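## 4. Installer le plateau et aménager la pièce

Bravo, le piètement est debout, et c'est la partie la plus longue ! Il reste à poser le grand plateau blanc, à le mettre de niveau, puis à organiser les bureaux du fond. Comptez 90 minutes à deux pour toute la section, pause café comprise.

**À préparer**

- le plateau à bord arrondi (réf. Akell 2168)
- le sachet de vis n° 118
- quatre patins feutre
- un niveau à bulle, un tournevis cruciforme, un chiffon doux
- les stores, si vous les avez pris avec l'ensemble Stokik

### 4.1 Poser le plateau

1. Étalez une couverture au sol et couchez le plateau dessus, face lisse vers le bas.
2. Repérez le bord arrondi. Il se place du côté où l'on circule -- on passe à côté sans s'y cogner la hanche, et c'est un vrai plaisir au quotidien.
3. Présentez le piètement à l'envers sur le plateau et alignez les perçages.
4. Engagez toutes les vis du sachet n° 118 à la main, de deux ou trois tours seulement.
5. Serrez ensuite en croix, sans forcer.
6. Retournez l'ensemble à deux, en le tenant par le piètement.

> **Attention.** Ne soulevez jamais la table par le bord arrondi. N'utilisez pas de visseuse : le panneau n'aime pas du tout ça, et une vis foirée se rattrape très mal.

### 4.2 Mettre de niveau

1. Posez le niveau au centre, puis le long de chaque côté.
2. Tournez les vérins d'un quart de tour à la fois. Un sol gris bien lisse a l'air parfaitement plat, il l'est rarement !
3. Collez les patins une fois le réglage terminé.

Si la bulle refuse de se stabiliser, desserrez les vis d'un tour, laissez le plateau se replacer et recommencez à l'étape 1. Ermanno Bellini, qui a dessiné le piètement, conseille de refaire ce contrôle au bout d'un mois d'utilisation.

### 4.3 Placer les bureaux et les chaises

La grande table se garde pour le travail debout ou à plusieurs, et les petits bureaux blancs vont près des murs, là où l'on s'assoit pour de bon. Laissez 1045 mm entre la table et le premier bureau : une chaise à roulettes doit pouvoir reculer et pivoter sans rien toucher.
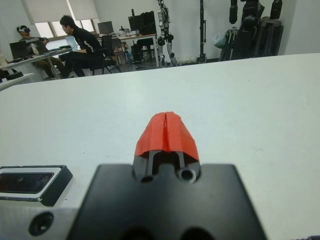

Pour les écrans, choisissez le bureau du fond et vérifiez la longueur des câbles avant de pousser le meuble contre le mur (on l'oublie tous au moins une fois). Un ordinateur portable, lui, peut changer de place dans la journée, alors gardez une prise libre à côté de chaque poste.

1. Placez d'abord les bureaux, sans les charger.
2. Asseyez-vous à chaque poste et réglez la hauteur de la chaise, pieds à plat, avant-bras posés.
3. Baissez le store et regardez si la lumière vous gêne encore. Un store blanc laisse une belle clarté dans la pièce et c'est souvent tout ce qu'il faut.
4. Branchez les écrans en dernier.

**Remarque.** Deux personnes côte à côte sur le même bureau, ça marche très bien pour une heure ou deux. Au-delà, prévoyez un deuxième plan de travail.

### 4.4 Entretien de la surface

Un chiffon humide et une goutte de savon suffisent. Les petites rayures d'usage sont normales sur un plateau blanc ; pour les traces plus marquées, utilisez la pâte Benedetti en mouvements circulaires, puis essuyez à sec. Évitez l'acétone, les éponges grattantes et les tasses brûlantes posées à même le plateau.

Pièce manquante ou vis en trop ? Écrivez à Floor Wouters, au service pièces de Trillness, en indiquant la référence du plateau.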